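I signed up for the Kassab open day mostly out of spite. For months I'd been reading two kinds of articles about green energy subsidies - the ones that say every public dollar turns into a good job, and the ones that say it all goes straight down a hole - and I wanted to stand in a building that had taken the money and look around for myself. Kassab makes mounting frames for solar panels, it's a two-hour drive from me, and they were giving out free parking. Sold!

The plant sits on the edge of Posten, past the old grain elevators, and you can see it from the highway because of the big blue roof. I got there a little after 9 in the morning and there was already a line at the gate. Hard hats, sticky name badges, safety glasses that fog up if you breathe. Our group was 18 people, a mix of retirees, a few high school kids and one couple who I think had wandered in looking for the farmers market.

We started with a slide show, which I'd normally skip, but this is where the numbers were, so I took notes. The original pitch to the state promised 600 jobs. The plant has 70 people on the payroll today. I'd seen the first number in the newspaper plenty of times and the second one never, so credit to them for putting it up on the wall with everybody watching. The guide's explanation was that the 600 included construction crews, truck drivers, suppliers, and (this got a laugh) "downstream local spending," meaning sandwiches.

So then we got to walk the floor, and I have to say I loved it. I'm a sucker for a factory. There's a press that punches the bolt holes and you feel it in your shoes every time it comes down. The coating line was shut off for the tour, but they let us stand next to the tank and sniff. A woman running one of the saws told us she used to drive forty miles to work at Mollance before it closed and now she drives ten, and she'd like people to quit calling her job fake. Fair enough! I wrote that down too.

After the floor they turned us loose in the annex, where they had coffee and tables with brochures.

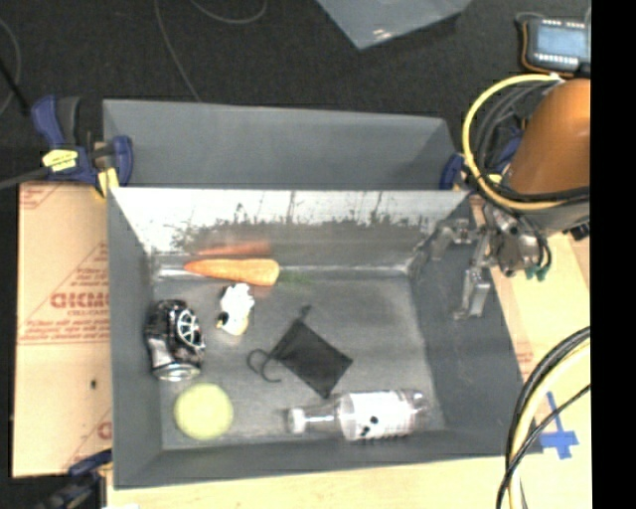

*In the gray bin: a carrot and company.*

I had two cups of coffee and cornered the guide about the grant. How long does it run, and what happens when it's over? It has 3 years left. After that the company is supposed to pay its own way, and the whole plan for doing that hangs on a contract with Lusent, who build the big solar fields out west. The contract isn't signed. I asked what plan B was and got a very nice smile and another brochure.

That bugged me all the way to the car. I don't think the place is a boondoggle. People are making real stuff there, and the stuff goes out the door on real trucks (I counted four while I was in line for the bathroom). But I also don't see how you get from 70 to 600 without some pretty creative arithmetic, and the folks in the legislature who voted for this were using the big number, no sandwiches mentioned. If you'd told them 70 up front, maybe they'd still have said yes. I'd have liked to see them get the chance.

My brother-in-law, who thinks all of this should be left to the market, says I'm going soft. Maybe I am. He's never stood next to that press. On the other hand he did ask me what the state had paid per job, and I realized I hadn't gotten the total grant amount in my notes, and it isn't in either brochure. I've emailed the plant and the state energy office for it. The plant wrote back the same afternoon and said they'd check. The state sent me an automatic reply with a case number.

If you want to go, they're doing another open day in August. Sign up early, wear closed shoes or they'll make you wait in the lobby, and bring a snack if you're the type that needs lunch by noon, since the tour runs long. The gate is on the north side, whatever your phone tells you. I'll post the grant figure when I get it.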